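Kenneth Fajardo has been burned by fighting games before, and he isn't in a hurry to be burned again. He ran the weekly bracket at an arcade bar in Temmont until the place closed, he owns more sticks than he has shelves for, and when I asked him what he thought of the new season plan for Stedside he laughed for longer than was polite.

"They've sold me fourteen characters and told me the names of two," he said. "What am I supposed to be excited about? The number?"

Stedside is the four-button fighter from Plutdale, a small studio that had one modest hit and then went quiet. The base game ships in December. The season pass is already up for preorder, and it's the pass that Fajardo wanted to talk about, mostly because he thinks the reveal stream got away with saying very little.

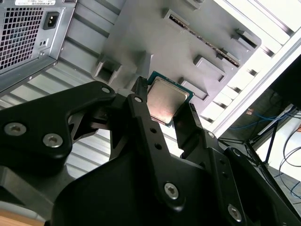 A desktop processor. Stedside comes to PC and consoles in December.

We met in the back of a noodle shop at two in the afternoon, and he had the stream saved on his phone with the sound off. He kept stopping it to point at things. There was a hit spark he recognized from the studio's last game. There was a stage that had been shown the year before with different weather. None of it bothered him much by itself, he said, but he wanted somebody to admit it.

"I don't mind reuse. Every fighting game reuses stuff. I mind the guy on stage saying everything was built from scratch when I can see the same jab."

I asked whether the jab was really the same. He played it again, slower, and conceded that the elbow was different.

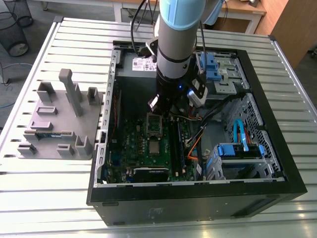

His bigger complaint is online play. Plutdale has promised rollback netcode and cross-play on the first day, which every studio promises now, and the public test lasted one evening. Fajardo got into it. His matches against people in his own region were fine, he said, and the two he played across the country were "a slideshow with punching." The studio's post afterward thanked everyone for a successful test. He would like to know what an unsuccessful one looks like.

I had my own doubts about his doubts. One evening of matches from one apartment doesn't tell you a lot, and he admitted he was on wireless for part of it, which in his old bracket would have gotten him yelled at. He shrugged. "Most of the people buying it will be on wireless too. Test for them."

On the game itself he is warmer than he lets on. He likes the guard meter, which drains when you block and comes back only when you move forward. He likes that throws are slow and hurt. He has been playing Chiu, the lantern carrier with the bad knee, and he described one of her strings to me with both hands and a chopstick until the people at the next table started watching.

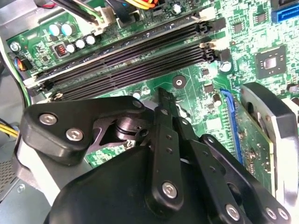 Then he remembered he was supposed to be annoyed. Chiu is in the base game, he said, but her second stance isn't. It comes with the pass, and the pass is priced in the studio's own coins, sold in packs of 800 and 1000. The stance costs more than the small pack and less than the big one.

"So you always have some left over. You've got this little pile of nothing, and the shop is sitting there. I know what that is. You know what that is."

Plutdale didn't answer my questions about coin packs, and the store page says prices may change before launch. They may. I wouldn't plan on it.

What I couldn't get from Fajardo was a clear line on what would make him happy. A full roster list before preorders open, he said first. Then a longer test. Then he said he'd settle for a training mode that shows frame data without a menu dive, and he talked about that for a good ten minutes, with far more feeling than he had shown for the money. The training mode in the test was locked, so all anyone has is a screenshot. 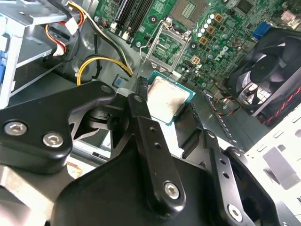
Surachet Prasertsri, reached by phone that evening, thinks all of this is overblown. He played in the same test and had no trouble with the connection, and he said people who ran brackets in the old days have forgotten how bad it used to be, when you paid full price again every year for four new characters and a different title screen. "Kenneth is going to buy it," he said. "He'll complain in the lobby and then he'll play until three in the morning."

He did allow that the coins were ugly. He also said that holding back a stance was worse than holding back a character, since you can't tell from the select screen whether the Chiu across from you has it. That's a fair point, and I hadn't heard it from anyone at the studio.

I put the prediction to Fajardo by text. He wrote back that he hasn't preordered and won't until he sees the other names. A minute later he asked if I'd heard anything about which sticks would be supported at launch. I told him I hadn't.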